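The Brostville Inventory

The estate was to be cleared by the end of May, and the inventory had reached the clothing. The procedure came from a De Graaf handbook, third printing. Each garment was laid flat, its surface smoothed from collar to hem, sleeves turned in, sides brought to the middle, the whole folded in 3 and entered on a card. Knitwear was rolled. Anything with a print was folded face out so that it could be identified without being opened.

The cards had been ruled for 500 entries. By noon 34 were filled, all of them shirts. Colour was recorded first, then condition, then marks. The dead man had worked for Nimik and afterwards for Viditz, and had kept a shirt from every site he was sent to, including the ones that closed under him. None had been ironed. The grey one went on the white table next.

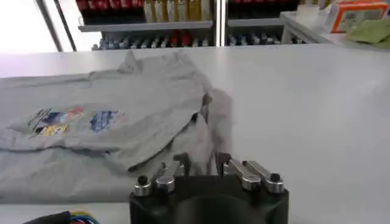
Saodah Kusuma said the grey one should not be folded at all. A crease across a print would crack it in storage, she said, and the handbook had been written for hotel linen. He had never folded them himself. He had dropped them over the back of a chair and taken the top one off in the morning.

The clerk consulted the handbook. There was a paragraph on prints, which recommended tissue, and a paragraph on chairs, which concerned upholstery.

Condition was entered as creased. Under marks the clerk wrote two prints, front, then stopped, the card having no line for what they were of. The older cards had the same gap. Some 12 of them carried a pencilled word in the margin, a town or a river, in a hand that was not the clerk's.

– You've been adding to these, the clerk said.

She had. She asked for the pencil back.

The clerk passed it across and straightened the collar with two fingers, as specified, working outward from the neck seam. The left sleeve would not lie flat. It was pressed down, it rose, and it was pressed down again. On the card, under method, the clerk entered unfolded, and reached for the next shirt.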